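4. Results of the storage study

4.1 What we wanted to know

Most people who own a laptop have, at some point, bought a spare battery and put it in a drawer. We have always been curious about that drawer! A replacement pack is often bought well before it is needed, or bought as a pair because the second one was cheap, and then it sits. The usual advice is to store it half charged and somewhere cool, but the advice is seldom tested on the kind of third-party pack that ordinary buyers get, in the kind of room that ordinary buyers live in.

The work in this section therefore deals with one question only: how much usable charge does a replacement pack lose while it lies unused, and how much of that loss comes back after the first full charge? We leave the question of wear from daily use to Section 5, where the cycling results are given.

4.2 Packs and groups

We bought 12 packs of one model from Guerra, all from the same batch according to the date code on the inner label. Each pack was charged and discharged fully once on the bench, and its starting capacity was written down. The packs were then split into groups by level of charge (full, half, and nearly empty) and by storage place (a heated office shelf or an unheated store room). That gave us six combinations with two packs in each. Two is a small number, and we will come back to it, but it was enough to show when one pack in a pair was behaving oddly.

All packs came from the seller in sealed bags. We opened the bags, which a home user may or may not do, and kept the packs open to the air of the room for the full storage time.

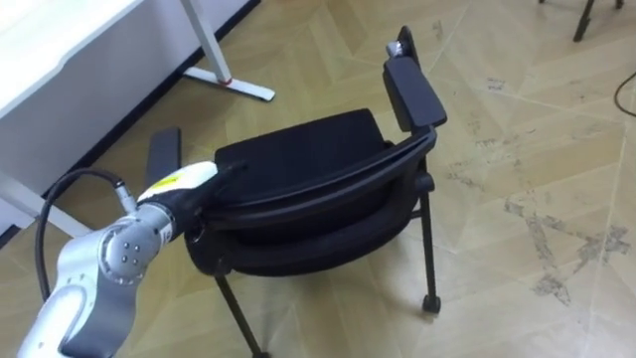 Temperature matters a great deal in a study like this, so each storage place had its own logger, set to take a reading every 17 minutes. The odd interval was chosen on purpose. The heating in the office switches on and off at regular times, and we did not want every reading to land at the same point of that pattern. The store room had no heating at all and followed the weather outside, with a lag of several hours that showed up very nicely in the log.

The packs stayed put for 536 days. We had planned for a shorter run, but the curves from the early checks were still moving and we could not resist letting them go on. Voltage was checked at the terminals through a high-resistance meter so that the check itself took almost nothing out of the cells. No pack was charged, discharged or fitted to a laptop during the storage time.

4.3 The discharge test

At the end of storage every pack went onto the Skerkau bench charger for three steps. First came a discharge at a steady current down to the cutoff voltage, which told us how much charge was still there. Then came a full charge, and after that a second discharge under the same settings. The gap between the first and second discharge is the part of the loss that can be won back by charging. The gap between the second discharge and the starting capacity is the part that is gone for good.

This split is the heart of the section, and we would love to see it used more often. Many buyer reviews treat the two as one thing. Someone fits a stored pack, sees it run down early, and calls it dead, when a single full charge would have brought most of it back. The reverse mistake happens too — a pack reads full on the screen, yet the full mark itself has moved down.

The fuel gauge adds to the confusion. The small chip inside the pack keeps its own running estimate of capacity, and that estimate goes stale in storage. In several of our packs the gauge value and the bench value were far apart on the first discharge and much closer on the second. We used bench values everywhere in this paper and kept the gauge readings only for comparison.

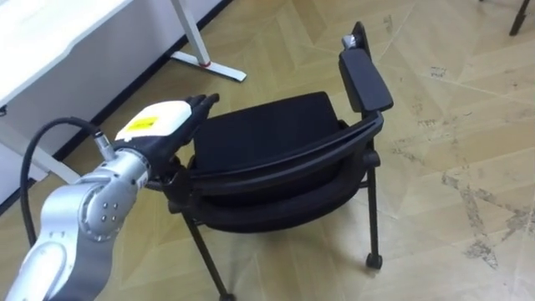
Figure 4. Robot arm with a black hand, its fingers pointing toward the back of a chair.

4.4 Charge level came first

The clearest result was the order of the groups. In both rooms, the packs stored at half charge kept more of their starting capacity than the packs stored full. The difference was larger on the office shelf than in the store room, which fits the common view that a high charge level and warmth make each other worse. We had expected the order, but it was still a pleasure to see it come out so cleanly in both rooms.

The nearly empty packs were the real surprise. Those in the store room recovered well after one charge and ended up close to the half-charged ones. Those on the office shelf did not, and one of the pair had drifted low enough that its protection circuit refused to pass current. The charger woke it with a small trickle, after which it took a full charge without trouble, but a home user with a laptop and a wall adapter would probably have thrown it away.

We think the protection circuit itself explains a good part of this. It draws a tiny current all the time to keep watch over the cells, and in a nearly empty pack there is little to draw from. A circuit with a proper sleep state would use less. The maker's sheet for this model mentions a shipping mode but does not say whether the pack can go back into it once it has been fitted to a laptop or charger. Our own measurements suggest that it does not, at least under the bench settings we used.

4.5 How far the numbers can be trusted

With two packs in each group we cannot give a fair spread, and we have chosen to plot every pack as its own point and leave the averages out. In five of the six groups the two points lie close together. In the sixth (nearly empty, office shelf) they are well apart, for the reason given above.

We shared an early draft with the battery group at Skarketti, and their reply made this a better section. 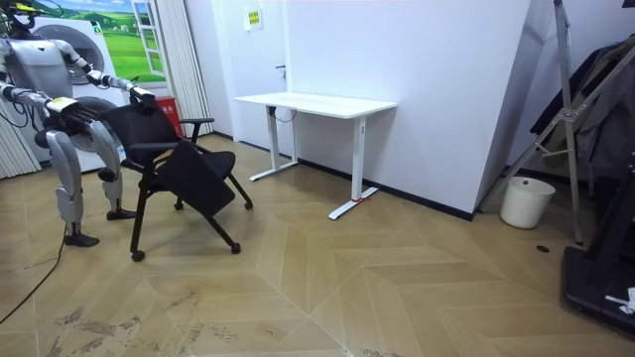
Skarketti pointed out that a single batch from a single seller tells you about that batch, and asked why we had not mixed in packs with an older date code. Their own records suggested that shelf time before the sale can be as long as the storage time we tested, and that a buyer has no say in the level of charge during those months. They also wanted the first check of open-circuit voltage moved to the day of delivery, before any bench cycle, so that the state of the pack as sold would be on record.

These are excellent points, and the second has already changed how we work. In the follow-up run, which began in January, each pack is measured as soon as its bag is opened, and the date code is entered next to the reading. The question of older stock is harder, because sellers do not let buyers pick a batch. Kestilari has agreed to set aside packs from its returned goods for us, unused and still sealed, and these will form a separate set with their own baseline.

4.6 Notes for people with a spare pack

The full tables are in the appendix, but the practical side is short enough to give in running text. A spare pack keeps best at half charge in the coolest dry room of the house. If it has to sit somewhere warm, the charge level matters even more. A stored pack should get one full charge and one full run-down before its owner decides anything about its health, and the fuel gauge should not be believed until that has been done.

We would also suggest a check every few months for any pack that was put away low. None of our half-charged packs came near the cutoff voltage during storage, so for those a less frequent look is fine. The full packs did not run low either, but they lost the most permanent capacity of any group on the office shelf, and topping them up during storage would only keep them in the range that did the harm.

Whether the same holds for flat pouch packs, such as those used in thinner laptops, we do not know yet. The cells in this study were all of the round type, in metal cans. Pouch cells bring in swelling as a second thing to measure, and the thickness gauge for that work is described in Section 6.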